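Offenbarung 16: Sind die Schalen zeitlich oder thematisch geordnet?

Lutosis
Thursday-Runde, Nachtrag zu Kapitel 16: Die Schalen eins bis fünf lese ich als Abfolge. Beleg ist Vers 11, dort werden die Geschwüre aus Vers 2 noch vorausgesetzt. Bei rein thematischer Ordnung wäre der Rückbezug überflüssig.

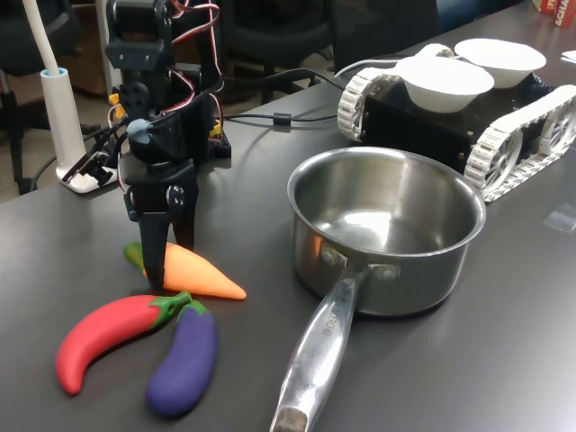
Greifer über der Spielzeugkarotte

Batumia
Der Rückbezug belegt nur, dass die Geschwüre andauern. Über den Abstand der Schalen sagt er nichts. Außerdem laufen die Posaunen in Kapitel 8 parallel: Erde, Meer, Flüsse, Gestirne. Das spricht für Wiederaufnahme.

Damasceno
Parallel ja, identisch nein. In Kapitel 8 ist jeweils ein Drittel betroffen, in 16 fehlt die Einschränkung. Ich sehe eine Steigerung.

Batumia
Steigerung und Wiederaufnahme schließen sich nicht aus. Mein Kommentar (1020 Seiten, leider ohne Register) behandelt beides zusammen.

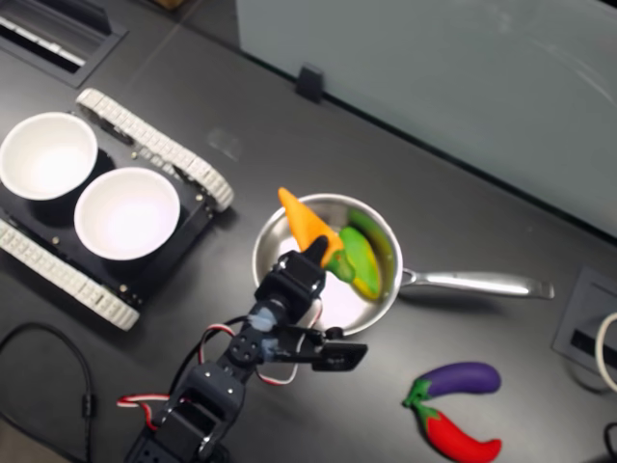

Für die fünfte Schale gibt es bei den ersten vier Posaunen keine Entsprechung – die Finsternis dort trifft die Gestirne, hier den Thron des Tieres.

Prirent
Welche Übersetzung nutzt ihr? Mein Nachdruck von 1776 hat in Vers 5 einen anderen Wortlaut als die neueren Ausgaben.

Lutosis
Vers 5 ist textkritisch umstritten, für die Reihenfolge aber ohne Belang. Bei der Wiederaufnahme bleibe ich anderer Meinung, siehe 15,1: die »letzten« Plagen.

Damasceno
»Letzte« kann sich auch auf die Reihenfolge der Visionen beziehen. Kapitel 17 sehe ich mir bis zum nächsten Treffen an.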